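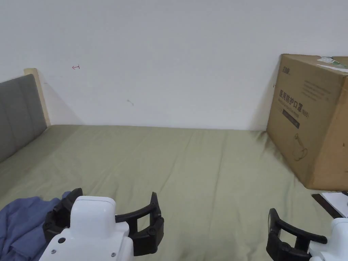 Returning the Spare Bedroom to Use

The spare bedroom in our apartment served for a long period as a place of general deposit. Items that had no assigned location were placed on the bed, and it was understood by all members of the household that they would be dealt with at a later date. In August we received confirmation that my cousin, Chepkoech Rotich, would be staying with us for the length of her placement at Orkance, and the later date was therefore fixed.

I wish to record the work in some detail, as several readers wrote to me after my earlier post on the hall closet and asked for the same treatment of a bedroom.

The Bed

The bed stands against the wall along its far side. I am aware that this arrangement makes the changing of sheets more difficult. It also leaves enough floor for a desk, and Chepkoech has stated that she requires a desk. The gray upholstered headboard, with its vertical padded panels, was brushed and then gone over with the narrow attachment of the vacuum cleaner. The seams between the panels hold a considerable quantity of dust.

For the fitted sheet I selected sage green from the two sets we own. The other set is white and has been reassigned to our own room. The sheet was not ironed. Long creases remain across the mattress, and I have decided to accept them. Behrouz Safavi, my husband, was consulted on this point and raised no objection.

The Wall

The wall is plain white and carries two small marks, one a red squiggle resembling an arrow and the other a gray smudge. A damp cloth and a little dish soap will be tried on the smudge first. The red mark may require paint. We retain part of a can from Meireles, although I cannot confirm that the shade is the same.

The Box

One large cardboard box remains on the bed. It is printed as a carton for N95 medical protective masks and has a label on top. It will move to the upper shelf of the hall closet as soon as that shelf has been cleared of the Skirketti lamp parts. The sheet of paper on the bed near it will go to the filing drawer.

Matters Outstanding

A quilt is to be purchased before the arrival. A second pillow is also required. The curtain rod has been measured at 1349 millimeters, and I would be grateful to hear from any reader who has found a ready-made curtain suited to that width. The desk will be brought up from storage by Behrouz, who has asked that the drawers be emptied first.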